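Heidrun Thaler
12/23/18

Bench setup, before everything closes for the holidays. Posting it in pieces.

1/ Covering is brown kraft paper off the roll, 200 cm per pull. One sheet covers most of the table. I tape the underside only, so the top edge stays clean and the sheet comes off in one go.

2/ Paper gets changed when it tears or creases. A crease under a box makes it rock, and then the front face drifts off its angle over an afternoon.

3/ Tray goes left, box goes right. Tray is the blue plastic one from the Femlow order. The gray ones scratched within two weeks and I have stopped buying them.

4/ The box is dark wood with a gloss finish. Gloss shows every fingerprint. Dry microfiber, no spray. Spray leaves a haze that takes longer to remove than the prints did.

5/ Handle is the white U-shape, mounted vertically. I tried it horizontal first. With the box turned toward the left, vertical leaves more room on either side of the grip.

6/ Screws on that handle are M4. Snug, then a quarter turn. Check them again in January, wood moves when the heating is on.

7/ Left open: whether the box needs a non-slip mat. Some 2 mm of cork would probably do it. Plustau sells it by the sheet, Gomcombe only by the roll.

8/ Current layout.

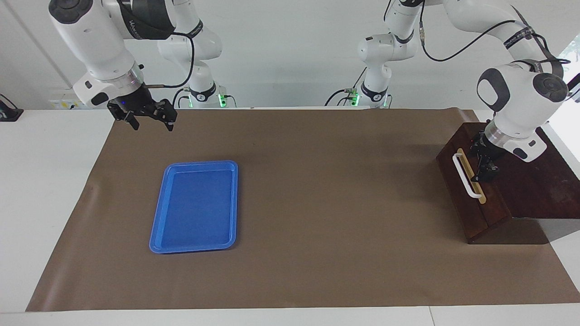
Zürcher: Skip the cork under a glossy box, it sheds. Thin silicone sheet holds better on paper and you can rinse it.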